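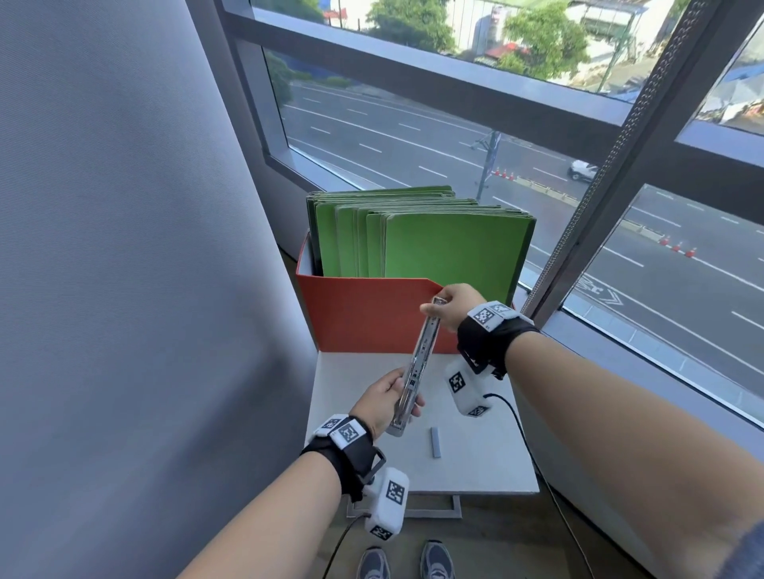 De: Perla Olvera
Para: lista Movilidad Grabowska
Asunto: Re: aparcabicis de la calle Zukus y cruce con la avenida

Hola a todos:

Contesto a Czesław por partes y dejo su mensaje citado al final para quien no lo recibiera.

Sobre los aparcabicis: llamé a la oficina de vía pública y me confirmaron que la solicitud está registrada con el número 373. Falta el informe del técnico, que tiene que medir el ancho libre de la acera frente a la panadería. Si no llega al mínimo, proponen bajar los soportes a la calzada y quitar dos plazas de coche. A mí me parece mejor esa segunda opción, porque en la acera ya están los contenedores y la marquesina del autobús, y por las mañanas no se pasa con un carrito. Pediría que lo digamos por escrito antes de que salga el informe.

Sobre el cruce: el semáforo peatonal sigue dando 13 segundos de verde. Lo medí a las 8:40, a la hora de entrada del colegio, y una persona mayor no llega a la otra acera sin apurarse. En la oficina me dijeron que el regulador lo mantiene la contrata Kurnadetti y que el cambio de tiempos se pide en un formulario aparte, no en el mismo expediente. Tengo el formulario. Hace falta la firma de dos vecinos empadronados en la calle; yo no sirvo, que vivo al otro lado de la avenida. Si alguien puede firmar, que me escriba en privado.

Las copias en papel de la solicitud están ya preparadas. Las llevo a la reunión, junto con el plano de la calle a tamaño grande.
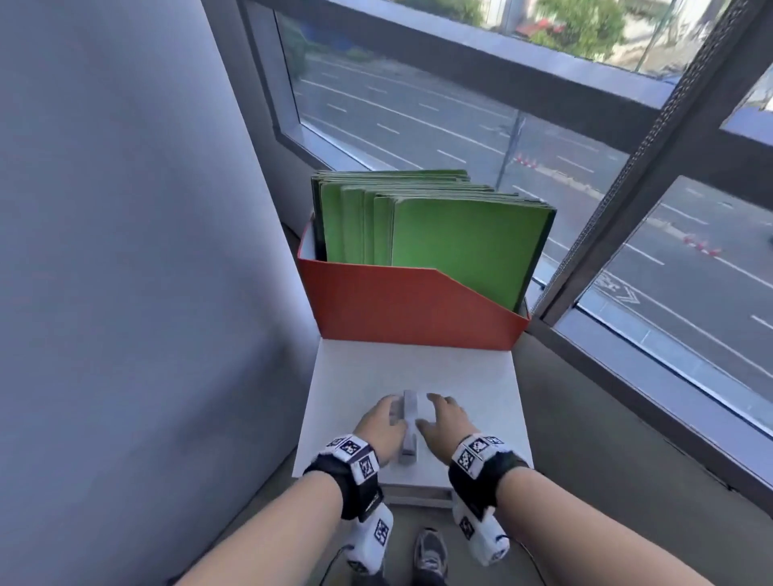

Mesa blanca, con las manos a ambos lados del objeto gris.

Sobre el carril bici provisional no tengo novedades. La pintura se ha borrado casi entera en el tramo de la gasolinera y los coches de reparto paran encima. Escribí en febrero y no han contestado. Volveré a escribir esta semana.

Un saludo,
Perla

---- Mensaje original ----
De: Czesław Bednarek
Asunto: aparcabicis de la calle Zukus y cruce con la avenida

> Buenas tardes:
>
> ¿Se sabe algo de los aparcabicis? En el portal Prasulent la
> solicitud aparece «en trámite» desde que la mandamos y no deja
> ver ningún documento. Tampoco sé si hay plazo para responder.
>
> Lo otro es el semáforo de la avenida. Mi madre cruza por ahí
> para ir al centro de salud y se queda siempre en la mediana,
> que es estrecha y no tiene barandilla. ¿Se puede pedir más
> tiempo de verde dentro de la misma solicitud o hay que empezar
> otra?
>
> Por último, el carril bici de la gasolinera. Ayer tuve que
> salirme al carril de los coches para rodear una furgoneta. Si
> no lo van a repintar, por lo menos que pongan balizas.
>
> Puedo ir a la reunión, pero llegaré a las 19:30.
>
> Saludos,
> Czesław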